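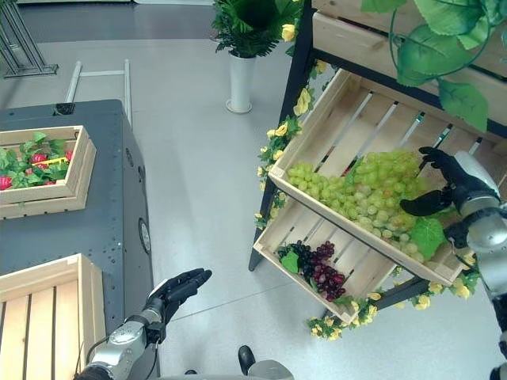 Isla Rutherford wrote to tell me I'm being sentimental. People in Fornby picked the big store out on the highway, she says, they picked it with their own cars and their own money, and no column is going to talk them out of it. If Kurek's closes then Kurek's closes. Prices are prices.

Okay. Fair. I've been chewing on that for a week and I still think she's wrong, or half wrong, so I'm going to try to say why before the paper goes out.

First the sentimental part, let's get it over with. Yes I like walking in there. I like the bell. I like that you can buy one onion. Guilty. But one onion is my whole argument, so stay with me.

Go to the big store and try to buy one onion. You can, technically. There's a bin somewhere. But the deal, the thing with the yellow sign, is the three-pound bag. Same with carrots. Same with potatoes, where the ten-pound bag costs a little more than the five, so of course you take the ten, you'd be a fool not to. And then you live alone, or there's two of you, and in May I threw out most of a bag of potatoes that had started growing arms. I paid for those. I drove them home. I carried them down the basement stairs and then I carried them back up again to the trash.

So what did they cost per pound? Not what the sign said.

I got annoyed enough to keep track. Every receipt from the first of the year, both stores, in a shoebox, and a note on the back of each one whenever something went in the garbage. I am not an accountant and this isn't a study. One kitchen. But by the time I added it up I had thrown away $119 worth of food, and nearly all of it came out of a bag or a clamshell I hadn't wanted the whole of in the first place. Salad greens mostly. Cilantro – my God, the cilantro. Who is using that much cilantro.

From Kurek's I threw out a cucumber and some pears, and the pears were my fault.

Now Isla will say, and did say in a second note, that I should just plan better. Freeze things. Make soup. She makes soup. I'm sure it's very good soup. But look at what that argument does. The store sells you more than you wanted and then the leftovers are your moral problem. You didn't plan. You didn't freeze. I've heard this my whole adult life and I'm tired of it. If a store sells people too much of something week after week, the people aren't the ones who made the plan.

And plenty of folks can't make soup. Or they can but they worked a double. Or the freezer is the little one on top of the fridge and it's full of ice packs and a turkey.

Second thing. Getting there. The highway store is nine miles from the center of town, and the bus stops short of it, at the Prenduvau turnoff, and after that you're walking on gravel with your bags. I did it once to see. I won't do it again. Everybody who says people "chose with their cars" is leaving out the people without one, and in this town that's a lot of older folks, and some of the younger ones too, kids just starting out. They didn't choose anything. They get asked last, if they get asked.

What do they do if the shop on Main goes dark? They go to the gas station, that's what. I have nothing against the gas station. It has a banana. It is always the same banana.

My mother in her last few years shopped on foot, every day almost. Small bag, a few things. A chop, a tomato, whatever. People thought it was a waste of time. Why don't you do one big trip, I said that myself, I said it more than once and I'd like to take it back. It was the walk. It was somebody saying good morning and noticing her color was off. There's no line for that on a receipt and I know how it sounds in an argument about the price of vegetables. But she'd have been lost with a trunk full of groceries once every two weeks. Most of it would have rotted and she would have been ashamed of it, she was from people who did not throw out food.

All right, price. I said I'd be fair.

Kurek's is more expensive. It just is. Lettuce, apples, anything out of season. Not by a little in some cases. If you've got four kids and a chest freezer then the big store makes sense and nobody should make you feel bad about it, I'm certainly not going to. Buy the ten-pound bag. You'll finish it by Thursday is how my sister puts it, well, she'd say by supper. My point is only that the big store is cheap for one kind of household and the town is full of other kinds. We talk about it like the low price is just low for everybody, like weather.

It's not even always low. Mushrooms are cheaper on Main. Garlic too. I've got the reciepts. Nobody checks since everybody knows the big place is cheaper, and once everybody knows a thing they stop looking at the numbers.

Third thing and then I'll quit. What gets grown. The Cokau farm used to sell their plums to three stores around here and now it's the one. Those are ugly plums. Small, spotty, skin splits if you look at it wrong, and they're the best thing I eat all year. The highway store won't take them. Too soft to ship, they don't stack, the season is too short to bother putting in the system. I asked the produce manager and he was very nice about it. He likes them too! He buys his on Main Street. I almost fell over.

So if there's no small shop then there's no place for a plum like that to go, and in a few years somebody pulls out the trees, and after that you can't vote with your car or your money or anything else. You can't buy it at any price. That's the part Isla's letter skips. A choice made today takes other choices off the shelf later and the later people don't get a say.

What do I want? Not charity. Please don't do the thing where we all show up one Saturday with tote bags, take a picture, and then go back to the highway. It's worse than nothing, they order extra for it and then they're stuck.

I'd like the town to look at the parking rule on Main, which gives you 15 minutes, barely time to stand in line behind one person with coupons. I'd like the bus to go the rest of the way to the highway store, too, while we're asking, I'm not against the place. And there is a lease thing. The landlord wants $324 more a month starting this summer. That doesn't sound like much until you think about it in onions. The town owns the old feed office two doors down and it's been sitting there with paper on the windows for nine years. Rent it to them. Rent it to somebody. The council can put it on the list for the meeting on 06/01/2023, there's still room on the agenda, I called.

And the rest of us could buy the small stuff there. Just the small stuff. Keep your big trip if you need it, get your paper towels and your cereal and your dog food. But the lemon, the handful of beans, the herbs you need a pinch of for one recipe. Buy those in the amount you are going to eat. Try it a month and look in your trash can.

Isla, I know you'll write again and I hope you do. You're right that people decide with their money. I just want them to see the whole bill first, including what goes in the can out back. Also I would like the soup recipe. I still have half a bag of carrots from the highway place and they are begining to bend.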